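Walk-round checklist for the hall and workroom, with my comments
Filled in by Priya Strickland, April
Copy to Gülizar Soylu for the red folder

Start at the front door and go clockwise, as we always have. I have put OK, SEE TO or ASK against each line and then rambled underneath, as I know some of you like the rambling more than the ticks. If you are doing the next one, please do write things down even when they seem silly. The note somebody left last year about the "funny smell by the boiler cupboard" was what got the flue looked at.

ENTRANCE AND PORCH

Front door opens fully and closes by itself – OK
It does close by itself now, and quite gently too. The old closer used to slam so hard that the toddler group parents had taken to wedging it with a hymn book.

Door mat flat, no curled corners – SEE TO
The left-hand corner has begun to lift again. I pressed it down with my foot and it came straight back up at me. Tape will do for now but we really want a new mat, the heavy ribbed sort, and one that fits the well this time.

Porch light – OK
On at dusk, off in the morning. The sensor is a bit keen on gloomy afternoons but I would sooner have it that way round.

Handrail firm – OK
Gave it a good tug from both sides. The paint is flaking at the bottom and a splinter is only a matter of time, so a rub down and a fresh coat when the weather warms up, please.

MAIN HALL

Fire exits clear, both sides – SEE TO
Garden side was perfect. Car park side had two stacks of chairs and a folded pushchair in front of it. I moved the lot before I went on with the rest of the round. I know the chairs end up there when the badminton runs late and everyone wants to get home, and I do sympathise, but it is a fire door and it has to be clear every minute that anyone is in the building.

Exit signs lit – OK

Extinguishers in place, pin in, gauge in the green – OK
All on their brackets. The label on the one by the stage has faded and I had to hold my torch right up to it. Gülizar, could you ask the service people for a fresh one when they come?

Floor free of trips – ASK
There is a board near the piano that dips when you stand on it. It doesn't stick up anywhere, so I haven't put SEE TO, but I would like someone who knows about floors to kneel down and have a proper look. I did kneel down myself and learned very little, apart from how long it takes me to get up again.

Chairs sound – SEE TO
Took one out of use with a wobbly back leg. It is in the store with a paper tag on it. Please don't take the tag off and put it back in the row, however short you are of seats.

Curtains clear of heaters – OK
Tied back with the new ties, and very smart they look.

KITCHEN

Urn lead and plug – OK
No cracks, no scorching. The lead still hangs over the front of the worktop if you push the urn to the left, so keep it to the right, against the wall.

Fridge temperature – OK
The thermometer lives on the middle shelf. Whoever keeps moving it into the door, it reads warmer there and gives us all a fright.

Fire blanket – OK
Hanging where it should be, with the tapes facing down.

First aid box – SEE TO
Plenty of plasters in every size a finger could want, but the eye wash is out of date and we are down to our last roll of tape. I have added both to the shopping list on the back of the door. I also took out a tube of cream with no lid that I think belonged to somebody's dog.

Hot tap warning label – OK

Bin lids close – OK
After a scrub. I won't go into it.

WORKROOM (repair evenings and the craft group)

I spent the longest time in the workroom and I make no apology, as it has the most small sharp things in it. It is much better than it was in the autumn and I want to say a proper thank you to the repair evening lot, who have worked very hard on it.

Cutting tools put away with blades covered – OK
All the craft knives were in the drawer with their caps on. One pair of big scissors was left out on the sill and has gone back on its hook.

Glue guns unplugged and on stands – OK

Extension leads – SEE TO
The orange one has a nick in the outer covering close to the plug. It has gone from the workroom altogether and I have it at home, so please don't hunt for it. We need a replacement before the next repair evening, and a longer one would save us plugging one lead into another, a habit I would dearly love us to lose.

Small parts in lidded boxes, nothing loose on the worktop – SEE TO
Nearly there! Bits and pieces do still get left out, and they are easy to miss until you lean on one or a little one finds it. Everything small goes into a box with a lid that closes, and the last person out casts an eye over the tops and under the stools.
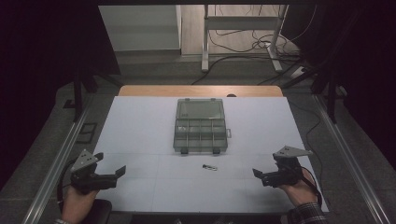

Small parts: lidded box with compartments, and one metal piece still to be put away.

Goggles clean and hanging up – OK
A bit scratched, some of them. I can still see through them, but the two worst might be retired.

Lamp over the bench – ASK
It flickered when I first switched it on and then behaved beautifully for the rest of my visit. Could whoever uses it most tell me if it does that every time? If it does, it comes down.

Sewing machine foot pedals off the floor when not in use – OK

Window opens for airing – OK
Stiff, but it goes with a shove at the bottom corner. Please do open it for varnish and spray glue, even on a cold night. Coats can be worn.

OUTSIDE

Path clear, no moss – SEE TO
Green and slippery along the shady stretch by the hedge. I walked on the grass. It wants a stiff brush and a dry afternoon, and I am happy to bring a flask if someone else brings the brush.

Gate latch – OK

Drain covers level – OK

Bins away from the wall – OK

Still to be done from last time: the step edging at the garden door (the yellow strip has been bought and is in the kitchen drawer under the tea towels) and the new key hook in the office.

Signed, P. Strickland. Keys back with Gülizar.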